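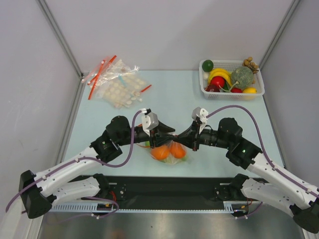 Two-Arm Sorting and Bagging Cell: Final Project Report

Robotics Project Course, Troddale Technical College
Authors: Glória Magalhães and Marjorie Parsons
Submitted March 21, 2019

1. Background

Our project started from a problem that came up in the fall course on gripping. One arm can pick up a piece of fruit without much trouble, but it has a hard time with anything that has no fixed shape. A plastic bag is the worst case we found. It folds when you touch it, it slides, and the depth sensor often reads straight through it. We wanted to find out if a pair of small arms, working from the same rail, could handle a bag well enough to be useful.

The task we set was simple to say. Fruit and small packaged goods are on a table, and the arms have to move them in and out of clear bags. We did not try to make the cell fast. A person doing the same job would beat it easily.

2. Equipment

Both arms are mounted on one black rail along the front of the table. They are the same model and were put together from kits by last year's class. We replaced the cables on both arms before we began. The new cable runs over the elbow in a loose loop and is clipped to the white link. The loop needs to be wide. On our first try we pulled it tight to keep it out of the way, and the elbow could not bend all the way without tugging on the connector.

The table has a pale blue top and light gray walls on three sides. We chose the blue after testing a white top, where the vision program kept losing the edges of the bags. The walls keep fruit from rolling off the back and give the camera a plain background.

The control program is called Histby. It was written by an earlier group and we added to it. Our part is the section that keeps the two arms from hitting each other, plus the bag routine described below.

3. Items used

We kept the items the same as much as possible. The fruit goes in a white mesh basket at the back right of the table. It has bananas, an apple, a lemon, a lime, a melon and a few smaller things. At the back left we put zip bags with red strips that hold round white tablets. These are there as clutter. The program has to leave them alone, even though they are also clear plastic and look a lot like the target bag to the camera.

The target is a bag of produce with two oranges in it, placed in the middle between the arms. Oranges turned out to be good for testing because the color shows through the plastic and gives the program something to aim at.

4. How the bag routine works

The routine has four steps. First, the camera looks for a patch of orange color near the center of the table and takes the middle of that patch as the target point. Second, both arms move to waiting positions on either side of it. Third, the arms come in together at low speed and close on the plastic. Fourth, they lift or pull apart, depending on the job.

Step three took most of our time. The two wrists end up very close to each other over the bag, nearly tip to tip, and the original Histby code treated that as a collision and stopped. The safe distance was set as one number for the whole arm. We changed it so that each part of the arm has its own limit. The elbows still have to stay far apart, but the wrists can get close as long as they are moving slowly.

We also had to make the arms wait for each other. If the left gripper closed first, it dragged the bag toward itself and the right gripper closed on air. Now neither one closes until both report that they are in place.

5. Testing

We ran the first set of tests in January with the old distance setting and a second set after the change. Each set was 200 tries. We counted a try as good if both grippers had hold of the bag at the end of step three and the fruit stayed inside. Trying to lift was counted separately.

The first set was poor. Most of the failures were stops caused by the collision check, so they did not tell us much about gripping at all. In the second set the stops went away almost completely and we could finally see the real problems. There were two main ones.

The first was flat plastic. When the bag lies smooth over the fruit there is no fold to grab, and the fingers slide off. Crinkled plastic works much better. We began pinching the bag by hand a little before each try, then decided this was not fair and threw out those results. The tries in the second set were all done without it.

The second problem was the tablet bags. If one of them slid toward the middle, the camera sometimes picked up the red zipper strip as part of the orange patch and moved the target point to the left. We narrowed the color range, which helped, but under the evening lights in the lab it still happened from time to time.

6. Cost

We spent 235 dollars in total. Most of that was cable, clips and a spare wrist motor. The fruit came out of our own pockets and had to be replaced more often than we planned, mainly the bananas. Tastilex gave us the zip bags for free.

7. Things we would change

The camera should be closer. Where it is now, the arms block its view as soon as they come together, so the last part of the move is done blind. A small camera on one wrist would fix this, but there was no free port on the controller.

We would also cover the bundles of thin wires near the bases. They are out in the open at the front of the rail, and one of them was caught by a sleeve during setup - that cost us an afternoon of looking for the loose pin.

The finger pads should be softer. Mr. Antunes in the shop suggested cutting them from a bicycle tube. We made one pair and they seemed to hold flat plastic better, but they were finished too late to run a proper set of tests.

8. Files

The code, the test log and the drawings for the finger brackets are in the project folder on the lab computer. The old distance settings are saved in there too, under the name used by the earlier group. Anyone using the cell should load the new settings before starting the bag routine, or it will stop at step three.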